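Section 3: Mixing, applying and rinsing Geum equine wash concentrate

This section covers the dilution of Geum concentrate in the Merkenero wash bay proportioner and the routine whole-body wash. Filling of the reservoir is covered in Section 2. Clipping and mane care are covered in Section 5.

3.1 Before you begin

The wash bay must be drained, swept and fitted with its rubber matting. The tie rail should be set no lower than the withers of the animal to be washed. Use a panic snap at the halter end of each cross-tie.

Check the coat and skin. Do not use the concentrate, at any dilution, on broken skin, fresh clip burns or areas of active rain scald. Where a veterinarian has prescribed a medicated wash, follow the veterinarian's directions and disregard the dilution settings in 3.2.

Caution: Geum concentrate is an eye irritant for horses and handlers. Wear gloves when handling it undiluted. If it enters the eye, flush with clean water and seek advice.

3.2 Setting the dilution

1. Close the supply tap and release line pressure by opening the hand wand.

2. Turn the metering dial to the setting required. For a routine wash, set the dial to 35 (one part concentrate to 35 parts water). For heavily soiled legs and tail, set it to 25. The dial clicks at each setting and must not be left between clicks.

3. Lower the suction tube into the reservoir until the weighted foot rests on the bottom. The reservoir must hold at least 500 mL of concentrate. At lower levels the foot may draw air and the dilution will be unreliable.

4. Open the supply tap a quarter turn. Run the wand into the drain until the stream is evenly coloured, then open the tap fully.

Note: If no proportioner is fitted, mix by hand in a clean bucket. Add the water first and the concentrate second. Mixed solution does not keep overnight and should be discarded at the end of the day.

3.3 Washing

1. Wet the coat with plain water, beginning at the front hooves and moving up the legs to the shoulder. Proceed along the barrel to the hindquarters. Do not direct the wand at the head.

2. Switch the wand to solution. Apply from the crest downward, one side at a time.

3. Work the solution in with a Makex rubber curry, using small circles on the neck, shoulder and rump. Use the flat of the hand over the hips, the points of the shoulder and below the knee and hock.

4. Leave the solution on the coat for 4 minutes. Do not allow it to dry. In warm or windy weather, mist with plain water as required.

5. Clean the face with a damp sponge and plain water only.

6. For the tail, stand to one side of the hindquarters. Lift the tail into a half-filled bucket of solution, agitate by hand and squeeze from the dock downward.

Caution: Concentrate makes matting slippery. Rinse the floor between horses and before leading any animal out.

3.4 Rinsing and drying

1. Switch the wand to plain water and rinse from the crest downward until the runoff is clear and free of foam. Pay attention to the girth line, between the forelegs and the inside of the thighs, where residue is most often missed.

2. Remove surplus water with a sweat scraper, following the lie of the coat. Do not use a metal scraper below the knee or hock.

3. Towel the heels and pasterns dry.

4. Fit an Arkis mesh cooler until the coat is dry to the touch. Below about 10 degrees, move the horse to a sheltered stall and change the cooler when it becomes damp. Do not fit a waterproof rug over a wet coat.

Note: From October onward, Canadian users in unheated barns should limit washing to the legs and tail, and spot clean the remainder of the coat with a damp cloth.
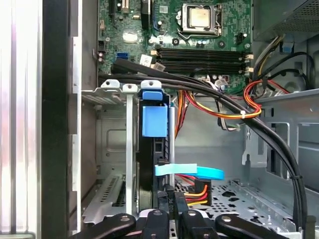
3.5 Shutdown

1. Lift the suction tube out of the reservoir and place the foot in a bucket of clean water.

2. Run the wand on solution until the stream is clear. Concentrate left in the metering body will thicken and may hold the check valve open.

3. Close the supply tap, release the line pressure and hang the wand with the nozzle down.

4. Replace the reservoir cap. Store the reservoir out of direct sunlight and above freezing.

3.6 Common faults

Stream remains clear on solution: The foot is not immersed, the suction tube is kinked, or the strainer is blocked. Remove the strainer and rinse it under a tap.

Excess foam or residue after rinsing: The dial is set too rich. Confirm that it is seated on a click and rinse the coat again with plain water.

Reservoir level rises during use: The check valve is not closing. Stop work, close the supply tap and discard the contents of the reservoir. Fit a new valve as set out in Section 7 before using the proportioner again.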